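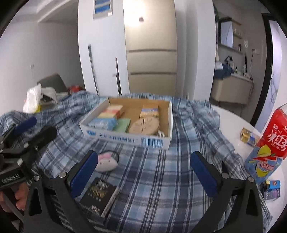
How do I send something to the Gimham Toy and Small Goods Swap?

Pack it in any clean box or padded envelope and mail it to the Hedus address on your member card. Write your member number on the outside, on the same side as the address. Parcels without a number go on a shelf until someone writes to ask about them, and that can take weeks.

What can I swap?

Soft toys, puzzles, picture books, purses, pencil cases, small bags and children's hats. Everything should be clean and fit to use the same day it arrives. We don't take car seats, helmets, anything with a lithium battery, or makeup.

How do points work?

Each item is worth one point or 2 points, depending on size and condition. You spend points on other members' items at the same rate. Points have no cash value and can't be moved to another account, except between people living at the same address.

Do I have to wash soft toys first?

All soft toys need to be washed before you mail them, even if they were only kept on a shelf. Check the label, put the toy in a pillowcase, and use a cool, gentle cycle. Let it dry fully — filling that stays damp will smell by the time it reaches us.

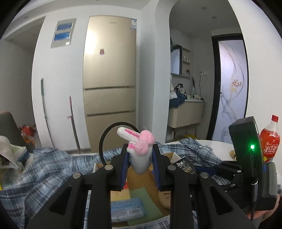 What about toys with stitched or knotted parts?

Loose parts are the main reason we turn toys away. Pull gently on eyes, ears, tails and ribbons before packing, and fix anything that moves more than it should. A small plush bunny like the one shown, with pink stitching on a white ear, should be checked along that stitching and at the pink part on top. Use doubled thread in a matching color if you can. Glue doesn't count as a repair.

How big can my parcel be?

Up to 300 cubic inches for a standard parcel. Larger ones are accepted at the Prumitz counter but not by mail. If you aren't sure, multiply length by width by height, measured on the outside.

Can I drop items off in person?

Yes, at Hedus or Prumitz during counter hours. The Vörös counter closed in February and has not reopened. Please don't leave bags at the door there.

What happens to purses and small bags?

We check that zippers and snaps close, empty every pocket, and wipe down the lining. You would be surprised how many come in with coins and receipts still inside.
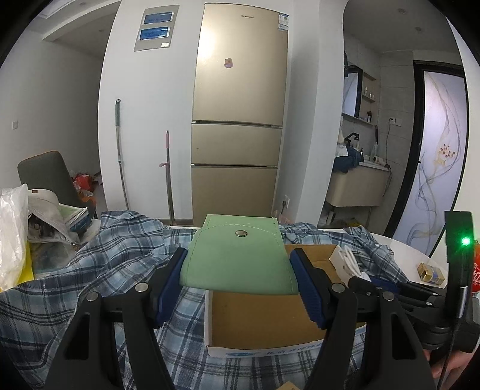

Anything we find is held for 2 weeks and then put in the lost box at Hedus. Bags with a broken closure are returned if you paid for return postage. Otherwise they go to the repair table, and you get no points for them.

How many items are listed right now?

There were 439 on the list at the last update, Thu 14 May. Soft toys make up nearly half.

Can I cancel a swap?

You can cancel until the item has been packed. After that, wait for it to arrive and list it again under your own number.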